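**Week 3 handout: Packing task by remote control**

Last week you moved single blocks by guiding the arm by hand. This week you drive both grippers with the Stellov controllers and put household items into a box. Each pair records 40 demonstrations. Save them under your pair number in the Gusari folder.

Before each take, lay the items on both sides of the box, open the lid and bring the grippers up near the table. Change the layout between takes. A model trained on one layout tends to learn the positions and ignore the objects.

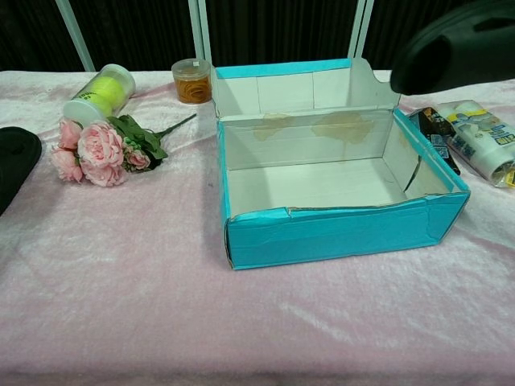 ### Items and handling

- **Artificial roses.** Grip the stems. The blooms squash and hide the fingers from the camera.
- **Canister with tennis ball.** It is lying on its side and can roll. Close slowly across the middle.
- **Jar of rubber bands.** Lift straight up and keep it level.
- **Packet and wrapped roll.** Film slips, so check the hold before you move over the wall of the box.

Keep clear of the raised lid. If you bump it, finish the take and mark it "contact" in the log. Do not delete it.

A take should last about 19 seconds per item. Long pauses get copied by the policy, so plan the order first.

Reading: Aguirre notes, section on action chunking. Logs are due before the October lab in room 445.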